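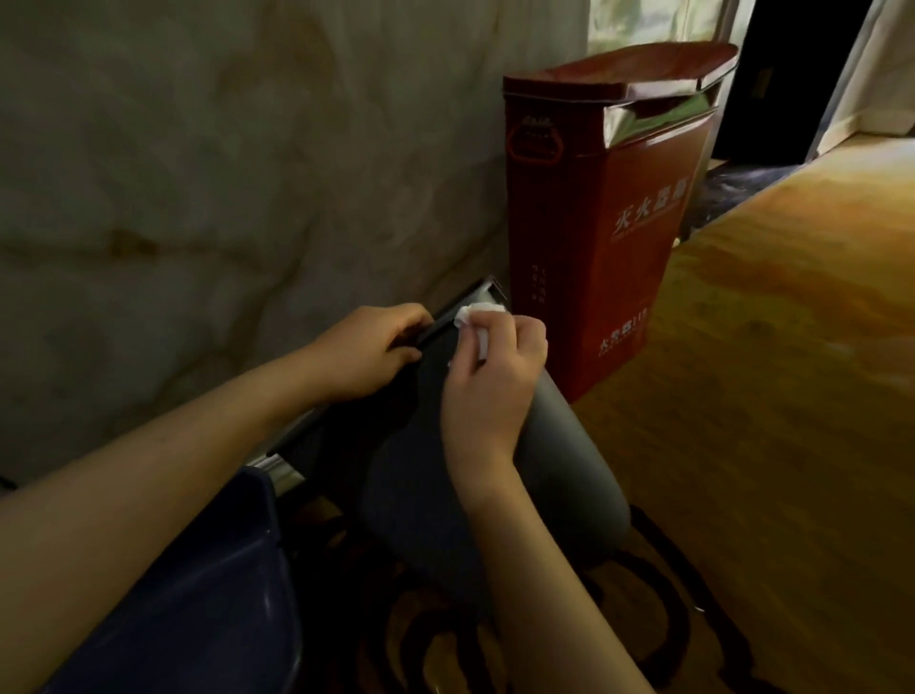

The Kleinschmidt chair works opens its doors one Thursday each February, and the bus to Lulcombe that gets you there was full by the second stop. I had assumed I'd be the only person willing to give up a morning for office seating. I stood the whole way.

Our guide was Gerd Kettler, who has worked in upholstery long enough to look at everyone's posture before he looks at their face. He took us first to the foam room, where blocks the size of a small car get sliced into backs and seats. It smells like a new mattress shop with the windows shut. Foam has to rest after it's cut, Kettler told us, and I have never envied a material more.

Then came the sewing hall, 66 machines in long rows and a radio losing badly to all of them. A woman from Doltell, in town to buy chairs for a call center, asked how long a seam should last. Kettler said that depended on the sitter and moved on without looking at anyone, which I felt was kind of him.

The test room is what people come for. A weighted dummy drops onto a seat, gets hauled up and drops again, and a crowd of grown adults watches it for far longer than they would admit. Next to it, a rig was leaning on a backrest over and over, like a bored teenager. There was a bench for visitors. It was the least comfortable thing I sat on all day.

Lunch was soup in the canteen, on plastic stools made by somebody else. I ended up across from Pak-hei Sin, who had come for the third year running and rated the soup as improved.

The shop at the end sells seconds. I tried a Rallavano with a slightly crooked seam, marked down to 208 from 800, and sat in it until a polite young man asked if I needed help. I said I was thinking. The bus back leaves at 13 minutes past the hour, and I missed two of them.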